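Categoria: Materiais didáticos > Geologia geral

Este site utiliza cookies para melhorar a navegação. Aceitar | Gerir preferências

Capítulo 4
Rochas metamórficas

Uma rocha enterrada a vários quilómetros de profundidade não fica como estava. A temperatura sobe, a pressão aumenta e os minerais que eram estáveis à superfície reorganizam-se no estado sólido, sem chegar a fundir. A este conjunto de transformações chama-se metamorfismo.

O calcário, formado sobretudo por calcite, dá origem ao mármore. Os grãos pequenos recristalizam em grãos maiores e encaixados, e os fósseis desaparecem quase sempre. Na pedreira de Zerard, que servirá de caso de estudo na secção 4.2, o mármore branco tem 97 % de calcite; o restante é quartzo, mica e grafite. É a grafite que dá o tom cinzento a algumas bancadas.

Os veios têm outra origem. Quando a rocha fratura, circulam nela fluidos carregados de carbonato, que precipita nas fendas e as preenche. Um veio que corta outro é mais recente do que o veio cortado, e esta regra permite ordenar os episódios de fraturação. Em Pravden reconheceram-se 2 gerações de veios, a mais antiga dobrada e a mais nova retilínea.

O padrão cinzento com veios brancos tornou-se comum em bancadas e pavimentos, tanto em pedra natural como em materiais que a imitam. O aspeto, por si só, não chega para identificar a rocha. Em laboratório usa-se uma gota de ácido clorídrico diluído: a calcite faz efervescência, o quartzo não. O exercício 31, no fim do capítulo, pede a aplicação deste ensaio a amostras de mármore e quartzito.

Última atualização: maio 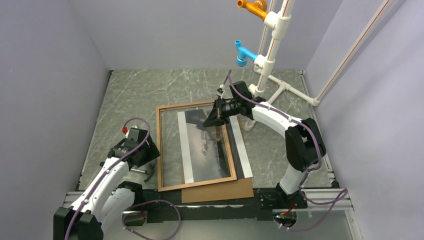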